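Die Falter von Navarrete

Als ich das Zimmer mietete, stand in der Anzeige: »charaktervoll, mit Tapete«. Ich hielt das für einen Druckfehler. Welches Zimmer wirbt schon mit seiner Tapete, man schreibt ja auch nicht »mit Fußboden«. Den Fußboden hatte die Vermieterin allerdings verschwiegen, und das war im Nachhinein der schwerere Betrug.

Die Pension hieß Navarrete und lag am oberen Ende von Sterumov, wo der Bus wendet und der Fahrer raucht. Ich war gekommen, um einen Katalog zu übersetzen. Die Firma Lesturico stellte Scharniere her, 1325 verschiedene, und jedes sollte im Deutschen einen eigenen Satz bekommen, der sich von den anderen unterschied. Ich hatte bis Ende Juni Zeit und ein Honorar ausgehandelt, über das ich mit niemandem sprechen wollte.

Am ersten Abend saß ich auf dem Bett und sah die Wand an. Die Wand sah zurück. Schmetterlinge haben ja diese Flecken auf den Flügeln, mit denen sie Vögel erschrecken, und ich kann berichten, dass es auch bei Übersetzern funktioniert. Ich drehte mich nach rechts, dort saß der große orangefarbene. Ich drehte mich nach links, dort saß der rosafarbene, die Flügel weit auf wie ein Onkel, der einen umarmen will. Ich löschte das Licht und übersetzte im Kopf ein Topfband.

»Die gewöhnt man sich«, sagte die Vermieterin beim Frühstück. Es fehlte ein »an« im Satz, und ich ließ es fehlen. Sie erzählte, ihr Mann habe die Rollen von einer Reise nach Dilwood mitgebracht, zum halben Preis, weil sie dort keiner haben wollte. Der Boden sei dann ihre eigene Idee gewesen. Man müsse den Tieren doch etwas zu fressen hinlegen.

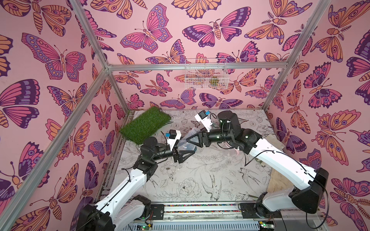 Navarrete, die Rückwand mit dem Korb. Unten die Vögel.

Der Korb gab mir mehr zu denken als alles andere. Er war weiß und aus Draht und hing genau dort, wo man in anderen Zimmern ein Kreuz oder einen Kalender vermutet. Darin lag etwas Kleines, Grüngelbes. Ich beschloss, nicht nachzusehen. Ein Mensch mit 1325 Scharnieren muss sich seine Rätsel einteilen.

Am dritten Tag hielt ich es für eine Limette. Am vierten, nach Scharnier Nummer zweihundert und etwas, für eine Puppe, aus der demnächst ein weiterer Falter schlüpfen würde, als wäre der Bestand nicht ausreichend. Ich fragte die Vermieterin. Sie sagte, das gehöre zum Zimmer.

Mit den Faltern kam ich inzwischen zurecht. Die kleinen orangefarbenen mit den gefiederten Fühlern waren mir sogar lieb geworden, sie saßen zwischen den großen wie Leute, die im Theater die Karten mit Sichtbehinderung gekauft haben. Schwieriger waren die Vögel. Schwarz gezeichnet auf blassem Grund, zwischen Blüten und Stängeln, und man trat beim Aufstehen unweigerlich auf einen drauf. Ich gewöhnte mir an, den ersten Schritt des Tages auf die große Blume zu setzen, eine Pfingstrose, nehme ich an, und von dort in die Pantoffeln zu steigen. Abends ging ich denselben Weg zurück. Wer mich dabei gesehen hätte, hätte an eine Religion gedacht.

Nach zwei Wochen schrieb Lesturico, man habe meine ersten Sätze mit Interesse gelesen. Ob es Absicht sei, dass das Möbelband auf Seite 7 »seine Flügel mit der Gelassenheit eines Nachtfalters« öffne. Ich antwortete, das sei branchenüblich. Es kam keine Rückfrage, nur eine Bestellung: Man wünsche mehr davon, vor allem bei den Türbändern.

Ich verlängerte also das Zimmer. Die Vermieterin nickte und trug mich in ihr Heft ein. Dann fragte sie, ob ich den Korb brauche, sonst könne sie ihn dem Gast von unten geben.

Ich sagte — schneller, als ich wollte —, der gehöre zum Zimmer.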